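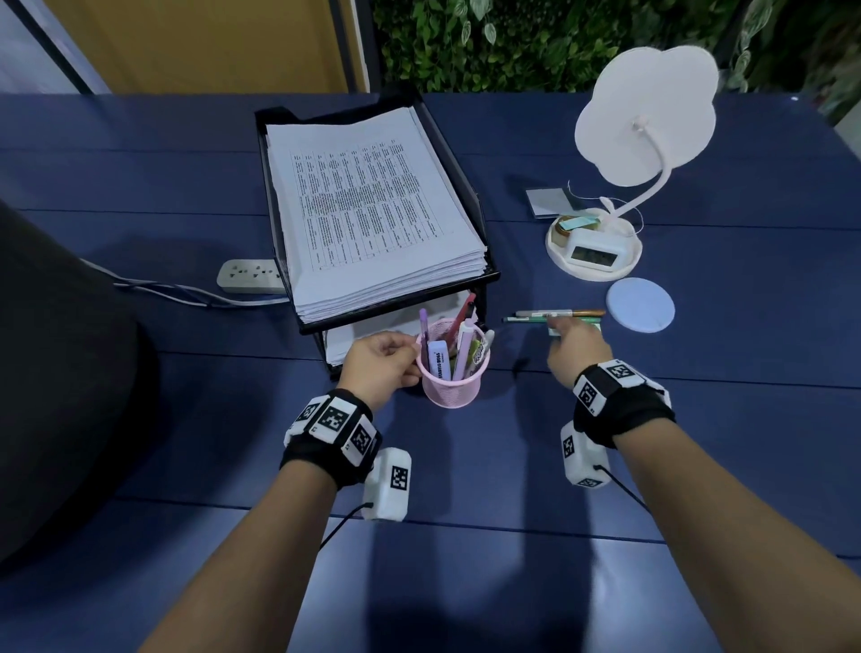

Florante Pangilinan wrote in to ask whether the pens get sorted before the papers or after, and the answer is whichever you like, so long as the desk ends up tidy!

Ploltard Desk Tidying - README

Welcome, and thank you for stopping by. Ploltard is a small collection about the most ordinary of chores, putting a desk in order - pens and an eraser into the mesh holder, printed sheets into the document tray, and everything back out again for the next round. We started it in October, when the Kameck office had let its paper pile up rather badly, and we have grown quite fond of it.

What is on the desk

- a pink wire-mesh pen holder
- pens, a marker and an eraser
- a black document tray
- plenty of paper printed with tables of small text

How the papers are handled

Sheets are picked up one at a time, with both hands if the page is floppy, and laid on the stack with the edges lined up as well as patience allows. A crooked page is fine (we have left plenty of them in).
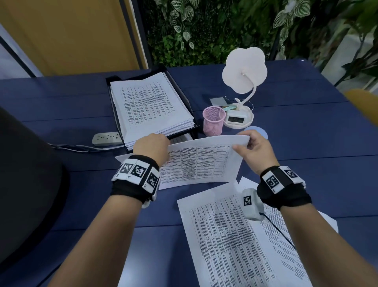
Fig. 2. A printed sheet held in both hands over the desk.

Folders

papers/ - sheets and tray
pens/ - holder and small items
notes/ - 11 short text files, best read first

Version 2 renames the old "misc" folder to pens, so please update your paths if you have the earlier copy.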